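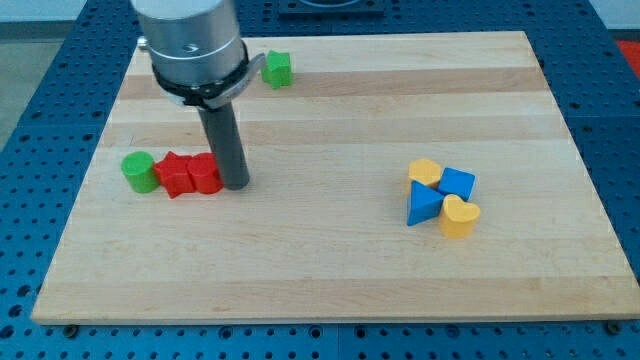 Buvside Shared Workshop – Automation Group

Forum > Builds in progress > Pusher arm on the blue table

bracketfox
Posted Apr 19, 2021

Update on the pusher arm for anyone following. The gripper is off and I'm running a plain rod in the clamp bracket. The job is block sorting: the arm pushes the pieces across the board until they end up in groups. No lifting.

Where things stand:

The arm is repeatable enough for this. The Cuner controller takes the path file without complaint now that I split it into shorter moves. The full file was 2,225 lines and it choked every time. The longest chunk is 529 lines and that one loads fine.

Cylinders are the problem. They roll off the side of the rod if the contact point is even a little off center. The stars are better than I expected. The point catches and the whole piece turns until a flat bit meets the rod, and after that it goes more or less straight.

The board is bolted down at the front corners. I want to leave it that way until September, when the table goes back to the woodworking people.

Questions: would you put a sleeve on the rod, and would you go slower or faster?

tallow_and_tin
Sleeve, yes. Heat shrink is enough. A bare rod on blocks like those slips, and you'll scratch them too. I used the clear stuff from Brestier and it lasted the winter.

Slower. What are you running at?

bracketfox
295 mm per minute on the approach, and I go up once it's in contact. I can drop it.

Ninepin
I'd go the other way on the sleeve. A grippy rod drags the piece around when the path curves, and then you've got a block that turned when you didn't want it to. With a bare rod it slides along the tip and you at least know which way it will go. I tried rubber on mine and took it off the same evening.

Also, is the rod supposed to lean? It looks out of vertical, lower end toward the right. If your software thinks the tip is directly under the flange, every push is going to be off by that amount.

bracketfox
It leans. The clamp doesn't close square. I measured the tip offset and put it in the tool settings, so the tip position is right. The height changes a bit when the wrist turns, so I keep the wrist at one angle.

Ninepin
Then you can only push well from some directions. I'd fix the clamp before touching anything else. A strip of shim on one side would probably do it.

tallow_and_tin
Disagree about the rubber, by the way. Heat shrink isn't rubber. It's slick, only less slick than steel. But agree on the clamp.

oatmeal_dept
Are you sorting by color or by shape? I can't tell. The left row has a green cylinder, then a red star, then a red cylinder, and the green star is by itself near the back. On the right you've got both blues and both yellows in one bunch.

bracketfox
Neither yet. The target is just "make groups." Color comes next. The green star is hard to get at because it's close to the back of the board and I don't have much room to bring the rod in behind it.

oatmeal_dept
OK. I'd do the color version on the four on the right first. Blue and yellow are diagonal to each other in there, so you'd have to break up the cluster and put it back together, and that's a better test than a single push.

Ninepin
Breaking up a cluster with one rod is miserable. You go in between two pieces and both of them move. Start with the row.

oatmeal_dept
It's miserable, but it's the part that matters. Anybody can push one block across a board.

plumb_line_4
Different subject. What is the board? We have a strip-glued one at the Caron workshop and it cupped after we bolted it at the corners. About 12 weeks before we noticed, and by then the rod was dragging in the middle.

bracketfox
Scrap strips glued up, two kinds of wood because that's what was in the bin. I haven't checked it for flatness since I bolted it. I'll put a straightedge on it.

plumb_line_4
Check across the grain. That's where ours went. Slotting the holes so the wood can move helped some.

tallow_and_tin
Or leave a hair more clearance under the tip. The blocks are tall enough that you don't need to be right on the surface.

bracketfox
Fair point, I have it very low. Plan is: shim the clamp, raise the tip a little, check the board, then run the left row again with the bare rod and with heat shrink on it. Same path both times. I'll post the numbers for both.

Ninepin
Run the cylinders more than the stars. The stars will look fine either way.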